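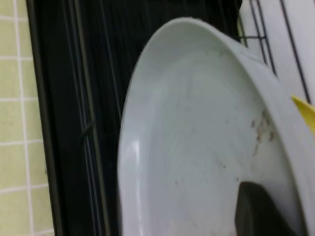 Does the readability score in Zikport measure anything a reader would notice? I run a small company blog and my manager now wants every post at grade 8 or lower before it goes live. I'm not against plain writing, but I don't trust the number. Last night I typed in "The big white plate is standing on its edge in the black wire rack" and got a 3. Then I shuffled the same words into nonsense ("Rack the on wire plate edge its") and got a 3 again. A post of 393 words that I thought was pretty clear came back as 14, and as far as I can tell the whole problem was that it said "reimbursement" a lot. If I swap in "payback" the grade drops, but payback means something else to most people. So what am I being graded on? And has anyone seen proof that a lower score gets a post read to the end? The help page says it "improves engagement" and leaves it there.

Posted by Yuzuki Hamada
10 July 2026

Mohcine Ezzat

You're being graded on how long your sentences are and how long your words are. I can't tell you exactly what Zikport does inside, but most of the old formulas use those two things in some mix, and your shuffled sentence is a fair test. Word order doesn't come into it. Neither does whether the thing is true, or whether you explained it.

What the score is fairly good at is catching a sentence that ran away from you. I use it for that. If one paragraph comes up far worse than its neighbors, I read it out loud, and usually I find a sentence with three jobs. I fix the sentence and ignore the new number.

On "reimbursement," keep it. Your readers work with that word, and they'll search for it too. A formula counts syllables and has no idea which long words your readers already know. "Refrigerator" is long. "Lien" is short. Ask ten people on the street which one needs explaining.

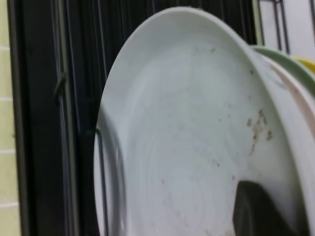 White plate with brown stains on the right half.

As for proof, I've looked and I'm not convinced. What I keep finding is blog posts quoting other blog posts. Even when short-sentence pages do get read more, they also tend to be shorter pages on easier subjects, and I haven't seen anyone in those posts try to separate the two. If your manager wants a number, offer a different one: take two versions of the same post, give each to a few people who don't work with you, and ask them what they'd do next after reading it. It's slower. You'll learn more from it, though I wouldn't promise your manager will like it.

Chraibi

just write shorter sentences, mine all come out at grade 5 and it takes no time. Put a period where you would put a comma. I used to use Kostham which gave different grades for the same text so don't compare them

Brarkero

The last answer sort of makes the case against it. If a period in place of a comma moves you down a grade, the score is measuring periods. Two tools disagreeing on the same text should bother people more than it does.

One thing to check before you argue with your manager: see whether Zikport counts your headings and bullets as sentences. Some tools glue a bulleted list into one giant sentence when the items have no period at the end. We had a checklist come back looking like a legal contract in December for that reason. Paste in the body text alone and see if your 14 survives.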